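Irnuron Hall

Irnuron Hall is a building with a large open-plan interior, used for shared work and for short courses. It was built as a storage house for the furniture firm Salehi and was later changed into a workspace by the building company Diluven. The main room has a floor area of 166 square metres. The building is known in the district mostly for its ceiling, which was left in large part uncovered when the use of the building changed.

Ceiling

The ceiling is high and white. In one part it is ribbed, with parallel beams and corrugated panels, and a thick white beam passes across it. Farther into the room there are dark ducts and pipes, which are exposed and were not painted in the colour of the ceiling. The first plan by Diluven had a flat suspended ceiling over the whole room. This plan was given up in March, after the users had asked to keep the height of the old store. 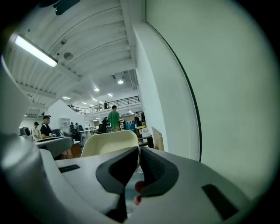 Ceiling of the main room, with a tube light at the upper left and round recessed lights farther back.

Lighting

Two kinds of electric light are used in the main room. Fluorescent tubes are mounted on the ribbed part of the ceiling, and round recessed lights stand in a row in the farther part. The tubes can be switched separately from the recessed lights. In the evening the level of light is lowered to 100 lux in the parts where no course is held. The tubes are changed in groups of 4, and the old ones are kept in a locked box until they are collected.

Walls and use

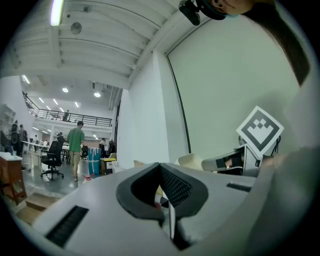 The walls were painted again when the hall was opened for courses, and the work took 7 days. The owner wished for calm colours which do not disturb the eye during long tasks. Most of the surfaces near the ribbed ceiling are white, but one large wall is plain and has a pale grey-green colour, with a dark vertical edge where it meets the brighter wall. The paint was supplied by Inano and can be washed with water and a soft cloth. Pictures and notices may not be fixed on the painted walls, and course leaders use standing boards for this purpose.

The hall can be rented by the half day. Heating is included in the price in winter.

See also: Suspended ceiling; Fluorescent lamp; Open plan

Last edited: October 7, 2024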